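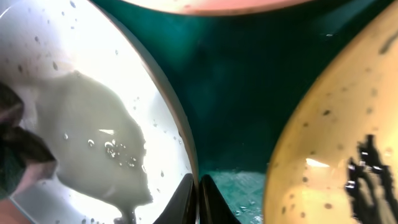 お茶と水の話 講演メモ(話す用)

2021年7月12日
印刷する | メールで送る

1. はじまり

(マイクの音量を確認。後ろの席の人に手を挙げてもらう)

えー、こんにちは。今日はお茶の話をします、と案内には書いてあるんですが、すみません、半分以上は水の話です! お茶の淹れ方を習いに来た方には先に謝っておきます。でも最後に試飲がありますので、どうか帰らないでください。

私が水のことを気にしはじめたのは、引っ越しがきっかけでした。8年住んだTergateを離れて、隣の谷のSikachに移ったんですね。荷ほどきもそこそこに、いつもの急須で、いつもの煎茶を淹れて、ひと口飲んで「あれ?」となりました。味がぼやけているというか、角が取れすぎているというか。茶葉が湿気たのかなと思って新しい袋を開けても、やっぱり同じ。三日くらい茶葉のせいにしていました(ここで少し間を取る)。

2. 硬度のこと

(ここは長くなりがちなので、図を描かずに口で済ませる)

水の硬さというのは、ざっくり言えば、溶けているカルシウムとマグネシウムの量です。Tergateの家の蛇口で測ったときが1リットルあたり137ミリグラム、Sikachの今の家だと158ミリグラムでした。数字だけ見ると大した差じゃないですよね。私もそう思いました。日本の水道水に慣れた方なら、どっちも硬いほうだろうと言われそうですし、実際そうです。

なので、味の違いが全部この差のせいだとは言いません。配管も違う、やかんも買い替えた、窓からの光まで違う(光で味が変わるわけはないんですが、気分は変わります)。ただ、同じ茶葉を両方の水で並べて淹れると、お茶の色はやっぱり違って見えました。硬いほうがくすむんです。うちの母は色を見ただけで「こっちがSikachでしょう」と当てました。二回やって二回とも。

それから、水滴の跡! 硬い水は乾いたあとに白い輪が残りやすいんです。カルシウムなどが残るんですね。お皿でもコップでも、拭かずに置いておくと残る。前の家でも出ていたはずなのに、引っ越してから急に目につくようになりました。お酢を薄めて拭くか、クエン酸で落とすか。私はクエン酸派です。お酢は台所じゅうが酢の物になるので。大理石や一部の金属には酸を使わないこと、これは必ず言う(前回言い忘れて、あとで質問が来た)。

3. ひと晩置く、沸かす、ろ過する

「じゃあどうするの」という話ですね。私が試したことを順番に。

まず、汲んでひと晩置いた水。塩素の匂いは弱くなりますが、硬さはそのままです。夏場は蓋をして冷蔵庫へ入れて、早めに使い切ってください。

次に、しっかり沸かす。沸騰させると硬さの一部はやかんの底に白い膜になって残ります。上澄みをそっと使うとお茶の味が少し軽くなるんですよ。地味ですけど、私はこれが一番好きです。お金もかかりませんし。

三つ目が浄水ポット。うちではWaltaというのを使っていて、フィルターの替えどきをよく忘れます。カレンダーに書いても、そのカレンダーを見ないので意味がない(笑いが来なくても先へ進む)。

あとは買ってきた軟水。来客のときだけ使います。友達には「私には蛇口の水でいいってこと?」と聞かれました。そういうことです。

4. 食卓に残るもの

水の跡の話に少し戻ります。木の食卓だと、こぼした水がそのまま斑点になりますよね。水だけなら乾いて消えることも多いんですが、熱い湯呑みを直に置いた白い輪のほうはなかなかしつこいです。私は見つけたらまず乾いた布で押さえて、それから一日ほど放っておきます。慌ててこすると仕上げのほうを傷めてしまって、あとで泣きます。泣きました。
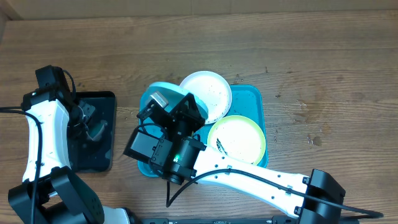 Junhao Zouからは、それならいっそ硬い水に合うお茶を選べばいいじゃないか、繊細な煎茶を無理に淹れるから苦労するんだ、と言われました。軟水を買いに行く時間があったらほうじ茶を焙じなさい、とも。

これがですね、悔しいんですけど、かなり当たっていたんです。ほうじ茶は香ばしさが前に出るので、うちの水でもちゃんとおいしい。紅茶も、濃いめに出して牛乳を入れるならあまり気になりません。駅前のArnaudという喫茶店では、メニューの端に小さく「この町の水で淹れています」と書いてあって、最初は飾り文句だと思っていました。今はあそこの濃い紅茶がかなり好きです。店の方に配合を聞いたら、笑って教えてくれませんでした。

それでも煎茶は飲みたい! 5月に新茶が届いたときは、軟水を買いに坂を下りました。少し冷ましたお湯で、いつもより短めに。一煎目は何も考えずに飲みました。

5. 試飲の段取り

カップは2つずつ。片方が会場の蛇口の水、片方が軟水。どちらがどちらかは先に言わない。茶葉の量と時間はそろえる。

・お湯は休憩前に沸かしはじめる
・熱いので手渡しせず、盆に置いて取ってもらう
・カフェインが気になる方にはほうじ茶を用意(ゼロではないと伝える)
・感想は「おいしい、おいしくない」より「どこで味がするか」を聞く。舌の先とか、喉の奥とか

答え合わせのあと、外れた人に声をかける。私も去年、自分の用意した試飲で外しました。時間が余ったら急須の茶渋の落とし方。余らなければ質問へ。配布資料は出口の机、残りは持ち帰ること。

印刷する | メールで送る

関連する記事
・やかんの白い膜、落とす前に
・ほうじ茶をフライパンで焙じる
・木の食卓と輪じみ
・新茶の季節の保存メモ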